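Built-in shelf sagging in the middle, can I fix it without taking the unit apart?

Asked by Mateja Nikolovski
2021-04-25

I have a white built-in shelving unit, bought as a kit from Wuyts and screwed to the wall in September. The longest shelf now has a visible dip. I laid a straightedge along the front edge and measured 14 mm at the lowest point. The shelf rests on two pins at each end and nothing at the back. It holds mostly books. The shorter shelves are still flat.
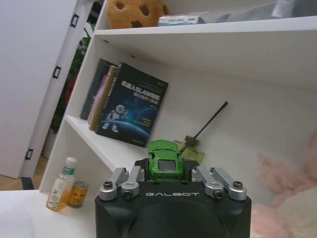

I tried flipping the long one over. It was level for a while and then bent the other way. The kit leaflet gives no load figure. I would like to keep the shelf full width if possible. I have a drill, a level and a hand saw, but no table saw.

Luuk De Graaf

Flipping only resets the clock. Particleboard creeps under a constant load, and it will keep creeping at the same load whichever face is up.

Sag goes up with roughly the cube of the span for the same total weight, and goes down with the cube of the thickness. You can't easily change the span without a divider, so you have to stiffen the board or support the back edge. Do both:

Back cleat. Cut a straight strip of solid wood, 40 mm high, to the inside width of the bay. Empty the shelf, take it out, and mark a level line from the top of the pins. Screw the cleat to the wall studs through the back panel with its top edge on that line.

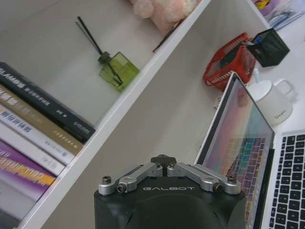

Front strip. Glue a second strip of the same height under the front edge, standing on its narrow side. Clamp it with the shelf held flat, or with a slight upward bow. Leave it clamped overnight. Check first that your tallest books on the shelf below still clear it.

Predrill everything. Particleboard splits near the ends and the screws lose their grip if you drive them twice in the same hole.

If the board still shows more than 2 mm of dip after it has been off the pins for a day, replace it – the glue strip will hold the curve in. 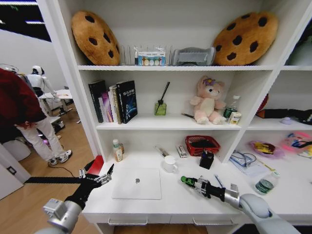

For a replacement, use plywood of the same thickness and seal the cut edges before you paint.

Yusri Halim

just put the heavy books at the ends by the pins and light stuff in the middle. worked for mine

Fenna Van Acker

Agree with Luuk on the cleat. One addition: look at the pin holes while the shelf is out. On my unit the holes had gone oval and one end had dropped, so part of what I measured as sag was a tilt. Sleeved pins fixed that end. Measure again afterwards before you buy any wood.

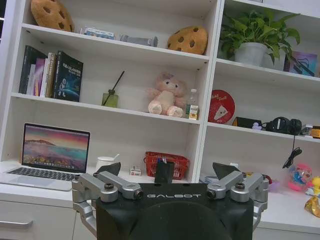 White shelving unit with a vertical divider, books on the middle shelf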